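Grangate (video game)

Grangate is a life simulation game set in a river valley of the same name. The player arrives with a tent and a fishing rod and gradually builds up a village.
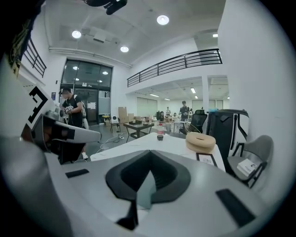
The valley has 3 districts, of which only Rodness is open at the start. The second, Gill, is reached by repairing the footbridge, a job that takes 64 planks. The third opens once the ferry landing has been paid for.

Villagers move in one at a time, up to a limit of 17. Each asks for a plot of land and a few pieces of furniture before settling. A villager whose requests are ignored for a full season may leave, though the house stays standing and can be given to someone else.

Money is earned by selling fish, crops and crafted goods at the Drorkus, a covered market on the Rodness side of the river. Prices change every morning at 6:00. Turnips and other root crops sell best in winter – they can't be planted then, so players usually store part of the fall harvest.

The item catalog lists 1,381 entries, including clothing and wallpaper. Seasonal items can be ordered from the catalog only after the player has owned one.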